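Skumport pauses hand-held gripper sessions after tracking fault, and thanks everyone for their patience

Lirnitz, 2025-12-27

Skumport has paused part of its training programme for the Dullero household robot after a fault in the tracking of its hand-held grippers, and we would like to set out plainly what happened, as a good many of our partners and neighbours have kindly been asking.

During a routine replay at our Lirnitz workshop, a Dullero arm reached 70 millimetres further than the person who had taught it the movement, and knocked a shelf hard enough to bring it down. No one was hurt, we are very glad to say, and the arm stopped itself as it should. The shelf has been replaced. Our colleagues at Bañuelos, who look after the arm's safety systems, came over the same afternoon and confirmed that the emergency stop had behaved properly.

The trouble lay further back, in the recordings. Of the 952 sessions made since March, 430 were taken after a software update that could, in certain light, confuse the position of one gripper with that of the other. Most of those will probably prove perfectly sound, but we have set all of them aside until each has been checked - a slow job, and one we would sooner do properly than quickly.
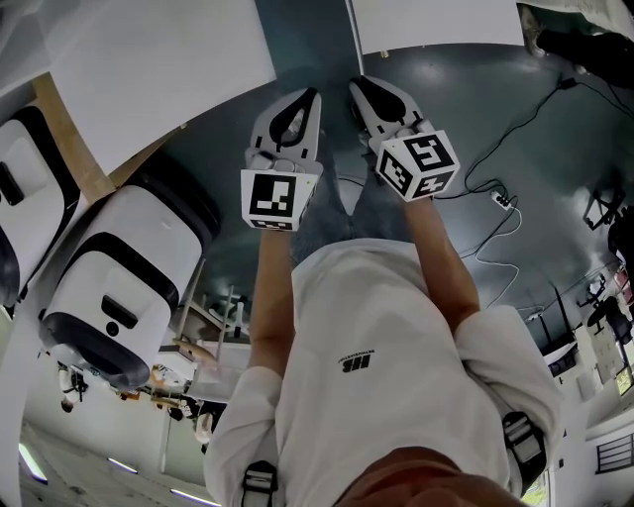 Tracking is what turns a person's movements into something a robot can repeat, and a small mistake in it travels a long way. The software works out where each hand is from the black-and-white square markers on the white cubes, one cube to each gripper, and it has to keep the two apart even when the fingertips are brought close together and pointed at the same spot. That was where the update let us down, and the old version has now been put back on all our machines.

"I'm sorry for the worry this has caused, and grateful to the people who spoke up the moment the arm looked wrong," said Iraís Barajas, head of safety at Skumport. "We'd all got rather used to things going smoothly, and I include myself in that. We'll be taking our time over the checks, and we'll share what we find with anyone who uses our recordings."

Replays on the Dullero arm will start again at low speed, with no one inside the marked area, once five clean test runs have been signed off by both Skumport and Bañuelos. Partners who have received recordings from the affected group will hear from us directly and need not send anything back in the meantime - please just leave them unused for now.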